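3.2 Consumables and instrument replacement

Instrument wear drives the recurring budget at the Irkside bench. We costed the suturing task on the Moya cell over 8 months, with practice pads supplied by Valtamano.

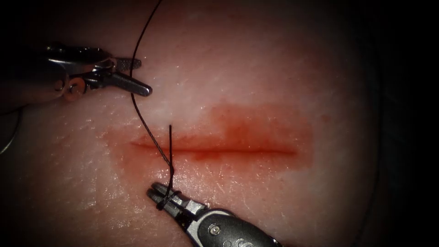 Figure 4. Instrument tie at a straight incision on a synthetic pad.

Pads were costed at one incision each. Thread was bought by the spool and made up a small share of spending.

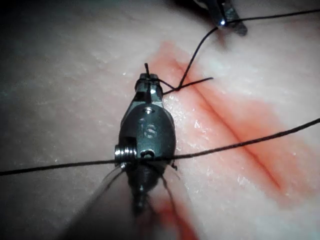
Needle drivers were budgeted at $2999 each, with a spare held per arm. Tips are the limiting part. Thread wrapped around the closed jaws, with a short tail standing above them, loads the narrow grasping faces at each throw.

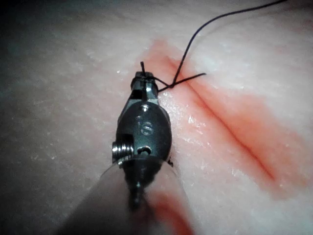 Scheduled replacement was compared with replacement on failure. The Cotus service plan, at $950 per arm, covers the first option only. Tasks were priced by the knot, and one small knot beside the jaws leaves most of the cut still to be closed.
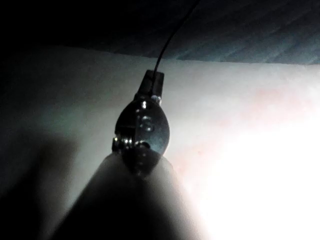
Camera upkeep was entered on a separate line, at almost $700. Lighting was added to it after the first quarter. Strong glare on a pale surface, with deep shadow opposite, favours a dimmable source over a brighter one.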